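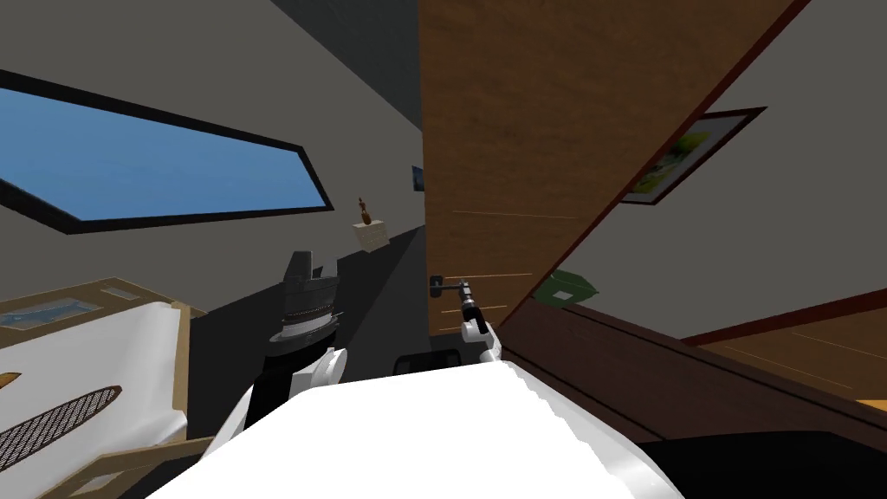 October, bench log, 7:40 am start

Skate sharpening setup for the Mernport tryout camp. Carrying on from the last entry. The Balik grinder was re-leveled overnight and the carriage runs true along its full travel. No chatter on the test blade. Spindle reads 4000 rpm no load, same as before the bearing swap, so the bearing was not what was causing the heel flare.

Blanks on hand: 24 pairs of steel, all from the Skevasstead lot. Checked every one against the straightedge before grinding. Two had a bow toward the toe, set aside and tagged. The rest went in the rack in the order they will be cut.

Dressed the wheel for a half-inch hollow. First pair came out with the inside edge high on the left blade. Moved the holder down a quarter turn and recut. Edges level on the second check. Wrote the holder setting on the tape next to the knob - please leave the tape on. 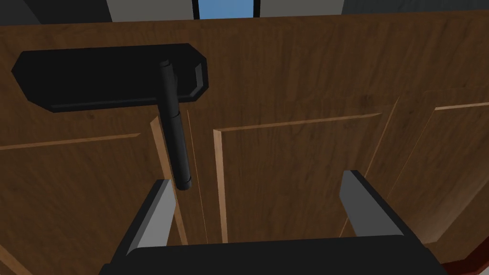 Do goalie skates get the same hollow as the rest?
Goalies stay at one inch unless the tag says otherwise. Dress the wheel again before going back to the skaters.

Wheel wear. Grit loss is faster than I had it in the September notes. After 7 pairs the hollow was drifting shallow, enough to see on the gauge. Redressed, drift gone. New interval is every 6 pairs until the Muli wheels get here. The old interval in the front of the book is crossed out.

Finishing stone: one pass each side, flat, light pressure. Two passes took the bite off and the edge failed the nail test at mid-blade. Went back to one.

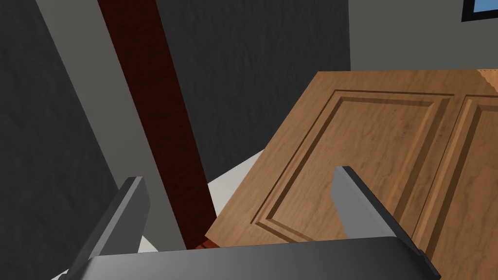 Profile work was slower. The 10-foot template has a nick near the pivot mark, and the follower drops into it and leaves a flat spot on the steel. Filed the nick and filled it, cut a scrap blade, flat spot still there but smaller. Will not use that template on camp skates. The 9-foot one is fine. Anyone asking for a 10-foot radius during camp gets told to wait for the new template.

Rivets: three loose on the rental boots, replaced with copper, heads peened and filed. One holder cracked behind the front post. Not repairable, pulled for parts.
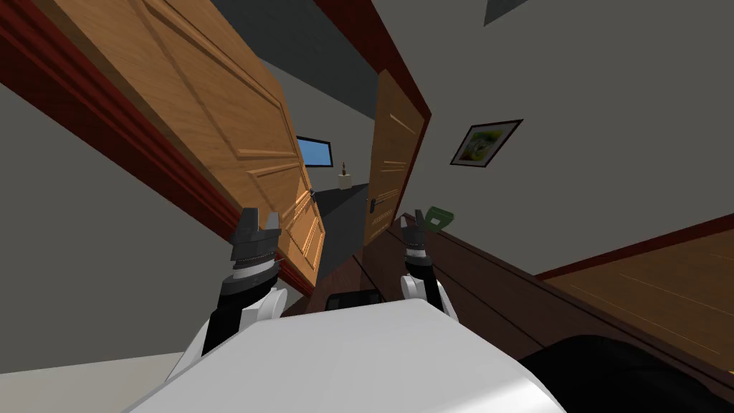

Coolant wax is down to the last stick. The order sheet has the box of 1000 rivets on it but no wax, so I added it at the bottom. Also added gauge batteries.

Ice check at 4 pm on the practice sheet with two of the finished pairs. Tight turns both ways, hard stops both ways. No slip on the outside edges. Slight drag on the left skate of the second pair, came back and found a burr at the heel the stone had missed. Removed by hand.

Open:
Recheck spindle speed under load
Template, see above
Ask Skevasstead whether the two bowed pairs can go back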